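Chapter 7
Going to See One Work: The Site Visit

Before you start

Most of you will meet your first working robot on an open day. Somebody's workshop, somebody's kitchen lab, name tag, bad coffee. This chapter is about getting something out of it. Read it before the visit, not on the bus.

What you should be able to do by the end: plan a visit, watch a demonstration properly, write up what you saw the same day. Key words — workspace, end effector, cycle, reset, operator. Look them up in the back if they're new.

7.1 The morning at Workton

Our running case is the open day at the Walczak workshop in Workton, 11 June 2025. Kitchen tasks. Sixty-one visitors through the door, in groups, up to 20 minutes per group. Not long. Gunnel Lunde ran the demonstrations and took the questions, Urszula Olszewski kept the log.

The groups had a one-page handout. Arm, gripper, bench, stop button. Where to stand. What the arm would be asked to do and what it would not. Nearly everyone folded it up and put it in a pocket, which is a shame becuase half the questions later on were answered on it.

The work itself goes on close to the bench. A gripper over a counter, a wooden cutting board to one side, marble, a strip of steel, then something dark and shiny. Sun across the lot of it. Think about what each of those surfaces does to a sensor before you read on. Glare on the metal, a pale stripe on the wood, reflections in the black.

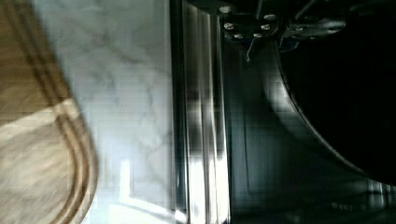 Urszula Olszewski would rather have the blinds down for visitors. Her view is that a group with a short slot should see the task and not the trouble with the light, and that people go home remembering the one run that stalled. Gunnel Lunde disagreed — real kitchens have windows, she said, so leave them up. They were still at it over lunch. Keep both views in mind, you'll be asked to take a side in 7.4.

7.2 What to write down

Start with the task, in one plain sentence. Then who is in control. Is the arm running by itself, or is a person steering it? Ask. You often can't tell by looking and hosts forget to say.

Next the resets. Somebody puts things back between runs, and that takes time, and it never makes it into the brochure. The Workton log for January has 683 runs in it. 123 were stopped by hand. Good numbers to have, but what counts as stopped? The log didnt say until someone asked.

Last, the room. Light, noise, floor, how far back the visitors stand. A sketch is fine. Stick figures are fine.

Activity 7A

In pairs. Draft five questions for a host. Swap with another pair and cross out any that the handout would answer. Keep the rest for your visit to Emstead or wherever your school is booked.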